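March, still dark out

Caught the 5:40 Condori coach to Burar because the train was off again. The ticket cost 68, up from 60, and for the extra eight I got a seat that reclined whenever the driver braked. He braked a lot.

Past the Emov turnoff we stopped dead. A truck had gone over on the bend and left its onions all over both lanes. The driver of it was sitting on the guardrail with a blanket on, eating one of our passengers' sandwiches, so I decided he would live. The police had us wait 117 minutes. I know because the woman beside me read out every update from her phone, including the ones that said there was no update.
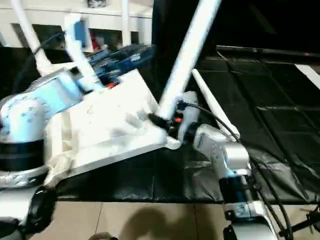
Kobina Akolgo wrote back when I complained that I'd gotten off lightly, and that the same bend had kept him until lunch last winter with no heater and a school band on board. They practiced, he said.

The county has promised a barrier there for as long as I've had this job. There is a sign now, a big yellow one. The truck took it out on the way over.

Reached Burar at ten. Missed the meeting, which had been moved to tomorrow. Same coach, I suppose. Must buy a neck pillow.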